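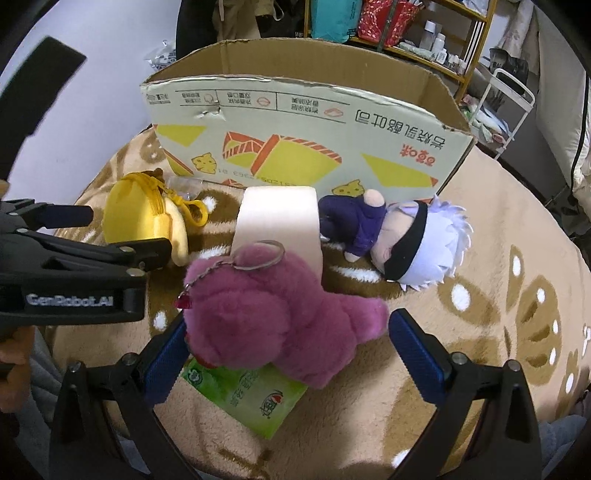 Thursday, November 2, 2023

Small goods, soft set. Entry covers relabelling and the first half of the storage trial. WO = Wenceslao Ocampo, otherwise my own notes.

Purpose: fix the handling classes for soft small goods before the Drumero boxes are filled. The April list put everything textile under one heading. That is no use for packing, as a plush with a metal ring and a plush without one need different treatment, and paper goods were mixed in with both.

Classes as of today:

S1. Plush, no hardware. The white-haired doll goes here. Long body, will not stand, store on its side.
S2. Plush with hardware. Pink-purple bear with split ring, short chain and red heart charm. Round yellow pouch with brown ears and yellow plastic carabiner.
P1. Paper, rolled. Toilet roll.
P2. Paper, in soft pack. Tissues, green pack.

WO asked whether the yellow pouch should have a class of its own, as it is sold as a container. Decided against it for now. It is packed closed and empty, so for our purposes it behaves as plush. Revisit if we take in larger pouches.

Surface: blanket over the worktop, as before. Soft items slide less on it than on the bare top. Drawback is lint. The bear has a long fuzzy pile and picks it up readily, the doll's hair likewise. Lint roller before bagging, both faces. Blanket to be shaken out at the end of each session and washed weekly.

Hardware. The ring and chain on S2 items snag. Two failures noted during the morning: chain caught in the pile of the item next to it, and ring caught in the blanket weave. In both cases the item was pulled and the stitching at the loop took the load. No damage, but the loop is the weak point on anything of this type and I would not want it repeated 100 times. Procedure from now on: free the chain first, lay it flat against the back, then lift by the body. Never lift by the ring. Carabiners to be clipped shut before the item goes in a bag.

Paper. The roll stands on its end without support and is stable enough to be set down first. It crushes if anything is stacked on it sideways, so upright only. Soft packs tolerate a light plush on top. Tried the pack under the bear, under the doll and under a second pack; no visible creasing beyond what it came with. Not tried under anything hard.

Wrapping. Clear film from the supplier bags crinkles and gets carried along with the goods. Found one piece inside a finished box. All loose film goes in the bin at the point of opening, before the item is put down. This was already in the Asometti sheet and was not being followed, by me included.

Box trial. Drumero box, medium, code 905. Order of filling:

1. Roll, upright, back left corner.
2. Tissues flat on the base beside it.
3. Doll on its side along the long wall.
4. Pouch, carabiner facing the wall.
5. Bear last, face down, chain tucked under.

Lid closes without pressure. Repeated 8 times, with 6 clean closures. In the other two the carabiner had turned outwards and held the lid up at one corner. Adding a fold of tissue paper between clip and wall cured it but costs time. Selico do a flat cotton bag that might do the same job; sample requested.

Face down for the bear is deliberate. Face up, the nose sits highest and rubs on the lid. WO thinks customers will prefer to see the face on opening. He may be right, and a deeper box would settle it. Gallardo list one in the same footprint. Price to be checked.

Labels. Tie-on tags are out for S2, one more thing to tangle. Adhesive labels on the bag only, never on pile or on the printed side of the tissues.

Outstanding:
- second half of the trial, boxes stored on their side
- amend the April list, circulate to packing
- new lint roller refills, down to the last sheet
- ask WO where the spare blanket went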